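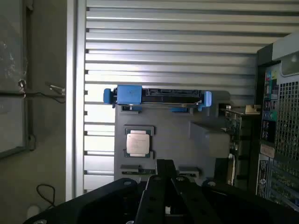

In August, members of our facilities and technology staff attended the open house at Ellwood, the refurbishing center operated by Colthorpe. The center accepts retired office computers, tests them, and returns usable machines and parts to service. About 3,120 units passed through the building last year, and most were taken apart by hand.

The visit was hosted by Randa Fakhoury, who manages the automation program. She opened with a short talk in the break room and then led the group to the cell known on site as Clinside, where robot arms are being taught to handle the parts of a tower workstation. Guests were asked to stay behind the yellow line and to keep phones silent.

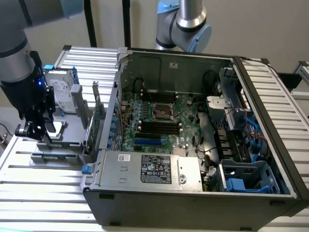
The case is laid flat on the slotted table so that the arms can reach in from above. Drives, cards, and the processor each call for a different grip, and Ms. Fakhoury noted that the processor remains the hardest of them. The socket pins bend easily — a single poor approach can cost the whole board. Drives in plastic carriers are far more forgiving.

The current trial covers 25 part-handling tasks. Software for the cell was written in-house, with outside help from Charvát on motion planning. Several of our staff asked about mixed shipments, in which no two cases share a layout. The center has no firm answer yet and is limiting the trial to 2 models through the winter.

The tour ended in the receiving area, where incoming pallets are weighed and logged. Staff who wish to attend the next open house should give their names to the front office; groups are limited to 54 visitors.

Contact the front office | Copyright, all rights reserved | Back to top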